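# Is the Mägi gripper kit good enough for small blocks, or should I save for something better?

**Dace Žukauskas**, 2024-10-08

Hello all. I teach a small robotics club in Istham and we have money for one gripper kit before December. The shop Serarov offers the Mägi kit: two-finger parallel gripper, wrist camera, cable, and a setup program. I have read the product page many times, but it only speaks of maximum load, and this is not my worry. My pupils will pick up little cubes and place them in a tray.

I would like to know three things. Is the camera useful at close distance? Are the fingers accurate enough for a cube? And is the paid setup service from Serarov worth the extra 88 dollars? English is my third language, so please excuse if some words are not the right ones.

---

**Emil Auer**

Get it, it's fine. We have one. Skip the service.

---

**Kęstutis Dambrauskienė**

I must disagree a little with Emil about the service. I have used this kit for 6 months at our workshop in Rustetlow, and I will try to answer in order.

## Camera

The camera sits at the wrist, so it travels together with the gripper and you don't have to guess where the fingers are. The lens is fixed. Closer than 28 mm my picture becomes soft, but before this distance it is clear enough for your purpose. Please use a plain table and a cube with a strong colour. Shadows from the arm will confuse the colour detection more than the small size of the cube, so one extra lamp from the side is a good purchase.

With the fingers open wide, my view before the approach looks like so:

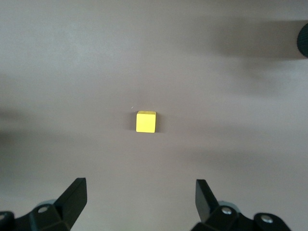
## Fingers

They are flat plates and they close evenly. A cube should be turned so its sides are parallel to the fingers, otherwise it can rotate when you squeeze. In my last test I made 100 picks with the cube placed straight and lost 6 of them, all at low closing force. After I raised the force one step, I did not repeat the full test, so I can't promise you a better number.

Check the screws on the finger brackets every few weeks. Mine became a little loose in the first month.

## Setup service

For 88 dollars they calibrate the camera to the gripper and send you the file. It took me two evenings to do the same alone, with the manual, and the manual is not well translated. If you have free evenings, do it yourself. If the club starts soon, I would pay.

---

**Aušra Kļaviņa**

Agree about the lamp. I would also ask Serarov for spare fingers in the same order, as they charged me delivery again when I bought them later. I don't know if the kit works with older Mägi arms, so ask them that too, Dace, if your arm is not new.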